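Naramix for small teams: my review after one hiring season

6/16/18

I run a nine-person shop that does event staffing, and most of the people I bring on are under 25 and in their first real job. So when my friend Abena Asante told me she'd moved all her onboarding over to Naramix, I signed up that same night (probably too fast, but the trial was ending!).

Quick version: it's a scheduling and mentoring app. You pair each new hire with someone who knows the ropes, set some goals, and it nudges both of them to check in. The plan I'm on costs $269 a year, which stung a little. I was paying Grendach less, but Grendach was really just a calendar with a chat box stuck on the side.

What I like

The check-ins are short. My new people answer them on their phones between shifts, and I got more out of those little notes than I ever did from a sit-down review in the back office. One of them wanted to learn payroll. I had no idea! She's been doing it with me since April.

Setup took me 19 minutes, and that includes hunting for my tax ID.

What I don't

Reports are a mess. You can't sort by hire date, and the export drops everybody's last name into the same column as their phone number — I fixed it by hand twice and then gave up. Support was friendly but slow, and the guy kept sending me the same help page.

Also, the goal templates are written for big offices. "Align with stakeholders" means nothing to a kid setting up folding chairs. I rewrote all of them.

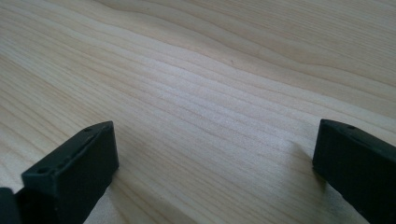 Would I renew?

Yeah, I think so. If they fix the export by October I'll go for the bigger plan. Abena likes the Kwofie add-on for tracking training hours, but I haven't tried it yet, so ask her about that one.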